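Projects > Cletthorpe > Lévesque Room > Progress reports

Lévesque Room: where we've got to with the floor and walls

Last updated 2/11/23

47 shares | 4 comments

Hello all at Pelalar, and sorry this is a bit longer than the last one. There's a lot more to report this time! When I last wrote we were still arguing over samples on my kitchen table and the room was bare screed with a carpet gripper round the edge that took the skin off anyone in socks. We now have a floor. I'm very pleased with it and I'll try not to go on.

First, the planks. We went with the mixed brown and grey wood-look ones in the end, the second choice on the list I sent you. The first choice was a pale honey colour and looked lovely in the shop, but as soon as we put a sample down in the Lévesque Room it went a sort of sticking-plaster pink under the ceiling lights. The brown and grey has enough going on in it that a bit of dust or a stray crumb doesn't leap out at you, and with the number of people through that room in a week I think we'll be glad of that by spring. Lalidis did the supply and the laying. They quoted four days and took four, which I mention only as the last firm we used for anything in the building is still, as far as I know, on its way back with a part.

The old carpet came up in one very unpleasant morning. Underneath we found the dip by the radiator that everybody had been walking round for years without knowing why, and Lalidis filled and levelled it before they laid anything. That was the one extra on the job. It came to £300 and I've taken it out of the contingency line, so the total you agreed hasn't moved. The receipt is in the folder with the others. If you'd prefer it shown under flooring in your own figures, just say and I'll shift it.

Next, the skirting. You may remember I was the one holding out for white. I lost, and I was wrong. The black looks really smart against the white wall and it gives the room an edge, if that makes sense – before, the walls and floor sort of slid into each other and it felt like standing in a carrier bag. It should hide scuffs too. The old skirting had a tidemark all along it from the mop and no amount of scrubbing would get it off (I tried three products and an old toothbrush). The new stuff wipes clean with a damp cloth.

The walls are finished apart from one patch behind the door, where the handle has already knocked a dent. Entirely our own fault for not fitting the door stop first. The stop is now on, the dent is filled, and I have half a tin of the white left to go over it. We had wondered about doing one wall in a colour and I know a couple of you were keen on the green. I'd like to leave it plain through the winter and see how we get on. The room gets so little daylight in November that the white is doing a lot of work.

What's different in use? The noise, mainly. The old carpet swallowed sound and the new floor doesn't, so chairs being dragged about are properly loud. I've ordered felt pads for the chair legs out of our ordinary running costs. On the good side, you can now set up anything you like in there, stand up and move about with kit on, and run leads across the floor without a ruck in the carpet tipping somebody over. Small things do get dropped and left along the skirting, and I've asked for a shelf or a set of hooks near that wall so there's somewhere for bits to live between sessions.

Still to do before I can call this finished:

The metal strip at the doorway, which was sent in the wrong finish and is being swapped.
The patch behind the door.
Felt pads on the chairs.
A price for the shelf or hooks.
Cleaning instructions typed up and stuck inside the cupboard, as Lalidis were very firm that nobody should go near the planks with a steam mop and I've already caught one lurking in the corridor.

One question for you. We've spare planks left over, still boxed, and I'd like to keep them for repairs. They're under the stage at the moment. Does Pelalar need them listed as an asset, or can they just sit there? I couldn't find it in the guidance notes, though I admit I skimmed.

I'll send the final figures once the doorway strip is in and the last invoice has come through. Do come and walk about on it if you're ever over Cletthorpe way, the kettle is in the usual place.

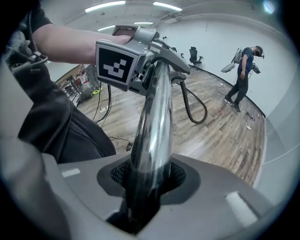 The Lévesque Room in use: brown and grey planks, black skirting, white wall.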